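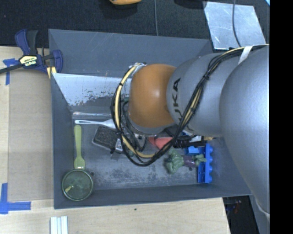

Up before seven again, and the first thing I did was drag the junk from the hall closet into the kitchen before I could talk myself out of it. I've been saying I'd do this since we moved to Grevham. It's March now and the closet door still only opens as far as my hip.

So, the rule I set myself last night (wrote it on the back of the gas bill, very official) was 100 things out of the house by Easter. Spoons count. Ákos says spoons shouldn't count, or that a set of spoons should count as one, but Ákos isn't the one doing it, so spoons count! I'm at 27 as of this evening and feeling pretty smug about it.

The kitchen stuff is the worst because every single piece is useful in theory. Take long-handled things. How many does a person need? I cook maybe four dishes and two of those are eggs. I had every one of them laid out on the table this morning and I kept picking up the same white one and putting it down again. It has a hole in the handle so you can hang it up, and I've never owned a hook. I could buy a hook. That's how you end up with a closet that opens as far as your hip.

Kept the white one. Will buy a hook.

Then the plastic. I have a real weakness for green plastic, it makes me think of my grandmother's place in Dirnstead, where the salad always came in a green bowl you could nearly see through and it always tasted a little of onion no matter what was in it. I don't think I've eaten a salad that good since. I can't throw out green plastic. I put all of it in the keep pile and then felt guilty and took out one lid that fits nothing, and then around lunch I put that back too.

Noémi called in the middle of all this, to ask if I still had the baking pan she lent me two Christmases ago. I did! I was looking straight at it. I said I'd have to check. She can have it back on her birthday with a cake in it and that will cover the whole thing nicely.

Toys were easier than I expected. They're all left over from when Nele's kids used to come by after school, and those kids are taller than me now, so there's no sense in me hanging on to a box of farm animals and a drum. I texted her to ask if she wanted anything back and she wrote "God no" and then an hour later "wait is the little yellow bus there." It wasn't. I went through everything twice and looked under the radiator, and I've been thinking about that bus all day. I can picture it exactly. It used to live on the bathroom windowsill, and I have no idea why it would have left.

Abelardo came up from downstairs at 4 to borrow the stepladder and stayed for 40 minutes, eating my crackers and holding up objects. He's a terrible influence. He thinks everything is worth money. He went home with the fondue forks, the drum (for his nephew – his poor sister) and a sieve with a bent rim, so that's three off the list and I didn't even have to carry them. He forgot the stepladder.

What I still can't work out is where the rest should go. The thrift place by Antal bridge only takes housewares in the mornings, and last time the woman at the desk sent me home with half of it. Sándor says just put a box out by the mailboxes with FREE on it and it'll be gone by supper. Maybe. I did that with the curtains and they sat in the rain until I took them back in and washed them, and now I have curtains.

Dinner was soup out of the pot, standing up, because there was no table to speak of. I did clear enough of it at 9 to write this. My back hurts in the place it always hurts. The closet looks great, though – I went and opened the door all the way just to do it, then closed it and opened it again.

Tomorrow the drawer next to the stove, the one with the rubber bands. And get a hook. And ask Nele which kid the bus belonged to, maybe he took it home with him.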